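My phone turned three in December, which in phone years makes it eligible for a pension, and I spent a good part of the holidays deciding whether to replace it. I'd like to report a decision. What I have is a browser with 38 tabs open and a battery that gives up shortly after lunch.

20/01/2025

It started with the update. I tapped Install because the little red badge had been looking at me for a week, and when the phone came back the battery settings had a new line in them, in that gentle voice phones use for bad news: "Your battery's health is significantly degraded." Well, so is mine, but I don't put it in a menu.

So I went looking at the new ones. I read the reviews (all of them, including the one comparing the corners). I learned that this year's model is a shade thinner than last year's, and that the camera is better at night, when I am asleep. There's a button on the side that does something different from the other button on the side. There's also a writing assistant, which offered in the store demo to make my shopping list sound more professional.
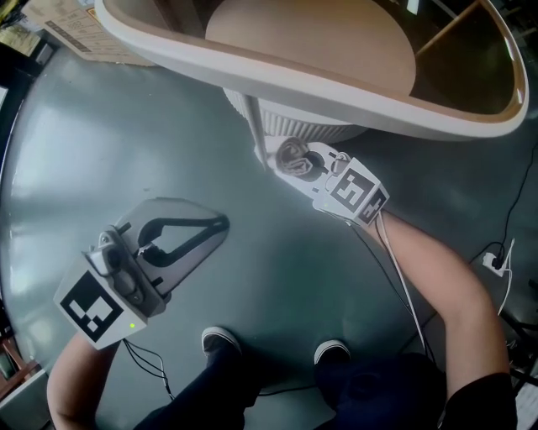 A gripper in each hand, sneakers below.

The sales guy at the Praltbridge mall was very nice about it. He asked what I use my phone for, and I said email, maps, and checking the weather in places I'm not going. He showed me the most expensive one. Then he offered me a trade-in on mine, and the number he said was so small that I asked him to say it again. For that money I could buy a case for the new phone, provided I didn't want a nice case.

My friend Shirley MacLeod thinks I should just get the battery swapped. She did hers at a repair counter over in Skanumberg, and she's been smug ever since. It took them an hour, she had a coffee, and she walked out with the same phone she'd walked in with, which she considers a triumph. I called the same place and they quoted me nine days, because the part for my model has to be ordered. Nine days without a phone! I once drove back 16 miles because I'd left mine on the bathroom sink. 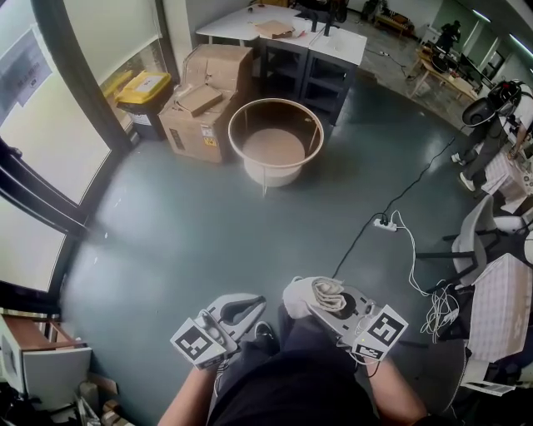
Then there's the charger question. My old cables don't fit the new phones, and I have a whole drawer of old cables. I'm not saying I'd keep a dying phone out of loyalty to a drawer, but I did open it and stand there for a while. At the back I found my first smartphone, with the cracked corner and a sticker from a pizza place that closed years ago. I plugged it in just to see. The Apple logo came up, bright as anything, and then it asked me for a passcode I no longer know.

For now I've turned on low power mode, turned down the brightness until I have to tilt the screen toward a window to read it, and started carrying a power bank that weighs more than the phone. If the Skanumberg people call to say the battery's in, I'll go. If the mall guy calls first, I may go there instead. I should probably plug this in before either of them does.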